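Where Do Guests Look First? Slipper Storage at the Sunville Guest House
Project report by Ok-hee Hyun and Sun-ja Geum
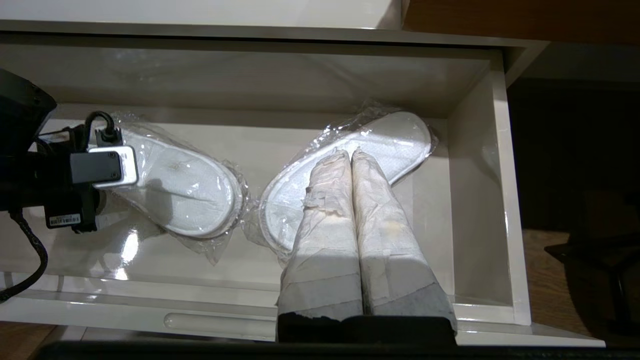

When we started our hospitality project in July, we thought we would be writing about breakfast, and somehow we ended up writing about slippers! The Sunville puts its disposable pairs, still in their clear plastic, in a white drawer, and we wanted to know if guests ever found them there.

We left short question cards in the rooms and got 101 back out of 140, which made us very happy. Plenty of people had looked in the closet first, or under the bed, and a few had walked around barefoot the whole stay — one wrote us a very sweet note about cold tiles.

Sun-ja would like to try a small label on the drawer front next. I would still put the slippers by the door.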